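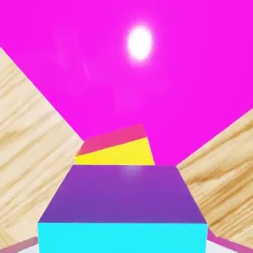
**Ticket:** stacking policy, wrist view, success drops with randomized backdrop
**Opened by:** Jiahui Su
**Assigned:** Weidong Fu
**Component:** Ramach sim, renderer config
**Status:** open, workaround in place

### Problem

The Diner stacking policy was trained on 860 simulated demos with a plain gray backdrop. With backdrop color randomization turned on at eval, success falls from 82% to 47% over 550 rollouts. Physics settings, block sizes and start poses are the same in both runs. Only the render config changed.

Failures cluster on saturated backdrops in the pink to magenta range. The gripper fingers are pink too. In the wrist view they sit at the bottom corners on either side of the near block, and the backdrop fills the gap between the two wood-grain surfaces.

### Log

**Sat, 09:40 (JS)** Reran the failing set with seed 7. Same result, so not a seed problem.

**10:15 (JS)** Changed finger color to dark gray, backdrops untouched. Success 58%. Helps, doesn't explain the whole gap.

**11:05 (WF)** Check the specular term. There is a white highlight with a halo on the magenta, high up near the middle. Backdrop should be unlit. Looks like the randomizer swaps in the default material and the flat one is lost.

**11:30 (JS)** Confirmed. `randomize_backdrop()` makes a new material and doesn't copy `specular=0`. Patched locally.

**13:20 (JS)** Patch plus gray fingers: 71%. Patch with pink fingers: 64%.

**14:00 (WF)** What is left may be the tilted cases. Where the second block is rotated behind the near one, its lower part is hidden and the policy has only the top of the red and yellow faces to go on. Please split results by tilt before we blame color again.

**14:10 (JS)** Will do. Pose labels are in the Indetti export, need to join by rollout ID.

### Workaround

Set `backdrop.specular: 0` by hand after each randomizer call. Leave finger color at default for anything compared against the older Ye baseline.

### To do

- [x] Patch material copy
- [ ] Split failures by tilt angle, 5 bins
- [ ] Retrain with backdrop randomization on from the first epoch
- [ ] Rerun seed 7 after retrain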